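How to Refinish a Wooden Table Top Without Losing Your Mind

Print this page | E-mail this to a friend

I've done a fair number of tables now, and I still get a little giddy when the old finish comes off and there's real grain under there! This is how I do mine. You'll want a free weekend, a decent dust mask, and somewhere you can leave the thing alone while it dries (I use my garage in Kerkdale, with the door up a foot or so).

Before you buy anything, check that your top is solid wood. Look at the end of a board and see whether the grain carries over from the top. If it's veneer you can still do this, but skip the coarse paper completely and go easy at the corners.

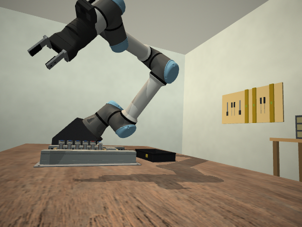

Step 1: Clean it

Warm water, a squirt of dish soap, a rag that's damp and no wetter than that. Years of furniture polish will gum up your sandpaper, so if the rag still comes up brown, go over it again with mineral spirits. Let it dry overnight.

Step 2: Sand

Start with 80 grit, then 120, then 180. Go with the grain the whole way. I used to skip the middle one and I always regretted it, because the scratches hide until the stain goes on and then there they are. Keep the sander flat and moving, and do the last pass by hand. My first table took me 7 hours and I was picking dust out of my ears all evening.

Vacuum, then wipe with a tack cloth. Then do the legs if you're doing the legs. (I usually don't.)

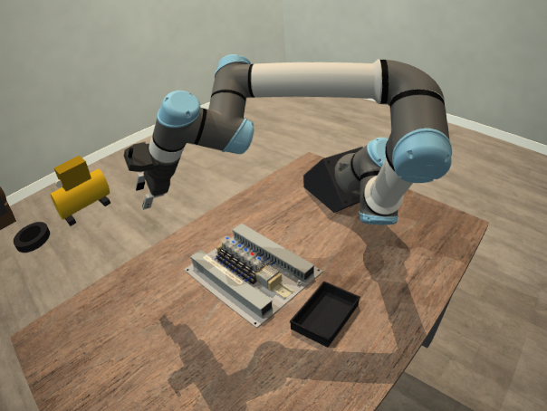 Step 3: Stain, or don't

Try it on the underside first! A color that looks like honey on the can may look like ketchup on your table. I like the Pristus walnut, thinned a bit, rubbed on with an old T-shirt and wiped off after a few minutes.

Work in sections, and keep a wet edge so you don't get lap marks. 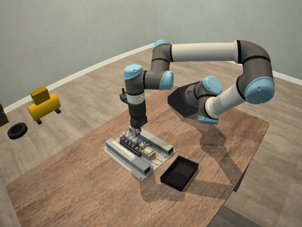
If you do get a lap mark, wipe the spot with a rag and a little more stain while it's fresh and it will usually blend in. Once it's dry you're back to sanding, sorry.

Step 4: Topcoat

Three thin coats of wipe-on poly, with a light scuff in between. I wait overnight each time, longer if it's muggy. My whole bill last time came to 40 dollars, not counting the sander.
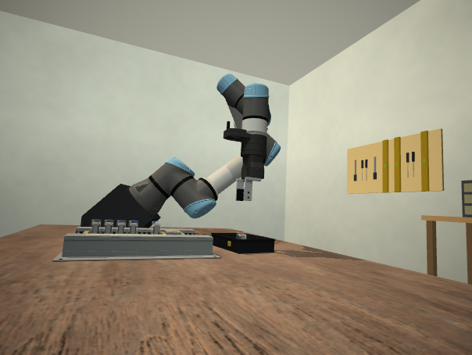
Step 5: Wait

Give it 21 days before you put anything heavy or hot on it. Lay your oily rags out flat outdoors to dry, please, and never leave them balled up in the trash.

Print this page | E-mail this to a friend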